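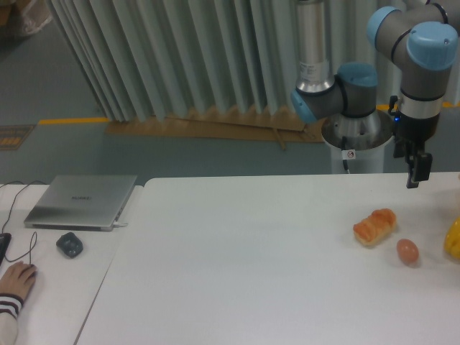 ¿A qué distancia del borde de la mesa hay que dejar el pedestal del brazo?

Lo más cerca que permita la mesa sin que se toquen. En nuestro taller dejamos 30 mm entre el pedestal y el tablero, y con esta separación las vibraciones del brazo no pasan a los objetos.

4. Montaje del puesto de mesa

Esta sección supone que usted ya tiene el brazo fijado al pedestal según la sección 3 y que el ordenador tiene instalado el programa Clanis. El trabajo se hace mejor entre dos personas.

4.1 Colocación de las mesas

1. Junte dos mesas de la misma altura. La mesa de la derecha es la zona de trabajo del brazo; la de la izquierda es para el ordenador y el operador.
2. Compruebe la junta con la mano. Si hay un escalón, ajuste las patas hasta que no se note.
3. Ponga el pedestal detrás de la mesa de trabajo, centrado lo mejor posible.
4. Apriete los tornillos de la brida de la base en cruz, primero todos a media fuerza y después hasta el final.

Nota: las mesas brillantes dan reflejos en la cámara. Un tablero blanco y mate funciona bien con la luz normal del taller.

4.2 Cables

1. Pase el cable de la pinza a lo largo del brazo y déjelo con holgura en cada articulación.
2. Mueva cada articulación a mano, con la alimentación cortada, hasta los dos extremos. El cable no debe quedar tenso en ningún punto.
3. Conecte la caja Uron al ordenador con el cable de red. No use un adaptador inalámbrico.
4. Escriba en Clanis el puerto 4000. Si otro programa ya ocupa este puerto, ciérrelo antes de seguir.

PRECAUCIÓN: no quite la etiqueta de advertencia del pedestal. Si se despega, póngala otra vez en un sitio donde se vea desde la silla del operador.

4.3 Primer arranque de la pinza

1. Despeje la zona de trabajo por completo.
2. Encienda primero la caja Uron y después la pinza. La luz de la pinza parpadea y al final queda azul fija.
3. Abra y cierre la pinza desde la pantalla «Manual», a velocidad mínima.
4. Lleve el brazo a la posición de espera: pinza sobre la mitad derecha de la mesa, con los dedos hacia abajo.

Si la luz no queda fija, apague todo, espere unos 200 segundos y repita desde el paso 2. En la versión antigua de la placa Nunon esta espera es necesaria - los condensadores se descargan despacio.

4.4 Prueba con objetos

Para las pruebas recomendamos comida de juguete. Pesa poco, tiene formas variadas y no pasa nada si cae al suelo. Un pan y un huevo son suficientes para empezar.

1. Coloque los objetos en la mitad derecha de la mesa, separados lo bastante para que los dedos entren entre ellos.
2. Cargue la rutina «Luangrath» y elija el objeto más grande.
3. Mantenga una mano en el ratón, con el cursor sobre el botón «Parar», durante todo el movimiento.
4. Repita con el huevo. Baje antes el valor de fuerza a 216 en la pantalla de la pinza.

PRECAUCIÓN: no meta la mano debajo de la pinza para corregir un objeto. Pare la rutina, espere a que el brazo se quede quieto y solo entonces muévalo.

Si el huevo rueda cuando los dedos lo tocan, gire la pinza para agarrarlo por el lado corto. Guarde esta orientación con otro nombre; la va a necesitar en la sección 5.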